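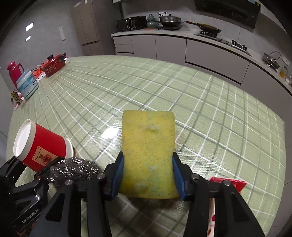 Sponges, scourers and cloths: your questions

The Kanum kitchen shelf at our Zidorbridge shop gets more questions than anything else we sell, and most of them concern sponges. People will buy a saucepan without a word and then stand in the aisle for ten minutes over a yellow rectangle. The plain kind with rounded corners and a speckled, porous face is still the one we'd hand you first, with a curly metal scouring pad kept nearby for the jobs it can't manage. Everything below was asked by a customer, some of it more than once, some of it on a Sunday through the door while we were closed.

How long should a sponge last?
A week or two in a busy kitchen. If it smells when you pick it up, you have your answer and didn't need ours.

Can I microwave it to make it last longer?
We'd skip it. Some sponges have metal in the scrubbing layer, and a dry one can catch fire. A new one costs less than a microwave.

What is the metal scourer safe on?
Stainless steel pans, oven racks and grill grates. Keep it away from nonstick, enamel, glass stovetops and anything you were given at your wedding.

My scourer is shedding little bits of wire. Is that normal?
It's normal for an old one. Throw it out and rinse the pan twice.

Can I use either of them on a plastic tablecloth?
The sponge, yes, with warm water and a drop of dish soap. Wipe along the pattern if it's a plaid – streaks show less that way. A metal pad will take the shine off in one pass, and the shine doesn't come back. We have a returned cloth behind the counter to prove it.

Do I need a different sponge for the counter?
Yes. Snip a corner off the counter one. Tài Thái, who runs our stockroom, snips two corners for the bathroom, and we trust the system as long as he is the one doing the snipping.

Do you sell singles?
Singles, packs of six, and the Damasceno catering carton, which holds 255. One household did buy a carton. We didn't ask.

Where do I put the thing between washes?
Upright, somewhere air can reach both sides. A puddle at the back of the sink is where sponges go to die. The Grirnisora rack (item 770) holds one sponge and one scourer and sticks to tile, though it won't hold on to painted walls.

Can I return a used sponge?
No.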